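Mikgate's mending room will stay open through February, with sessions for anyone who has soft furnishings or felt goods in need of repair. The room has taken in 119 pieces so far this winter, most of them brought by people living nearby.

Đức Phí, who runs the sessions, said felt and padded fabric make up much of the work.
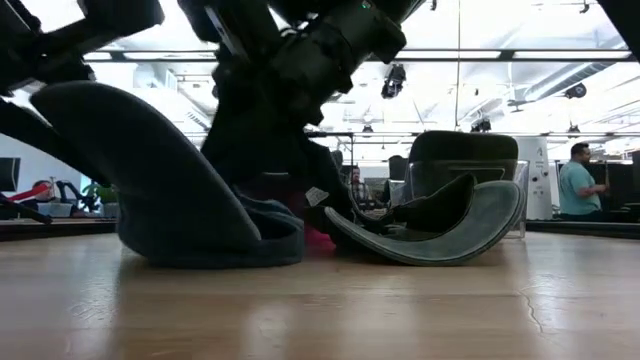 Small repairs are free. Larger jobs, such as a new cover for a cushion, cost the price of the cloth, which comes from Rizzi in 40 cm lengths. Items should be clean and have a tag with the owner's name.

Finished work can be picked up from the Stania counter, where it will be kept until the end of the month.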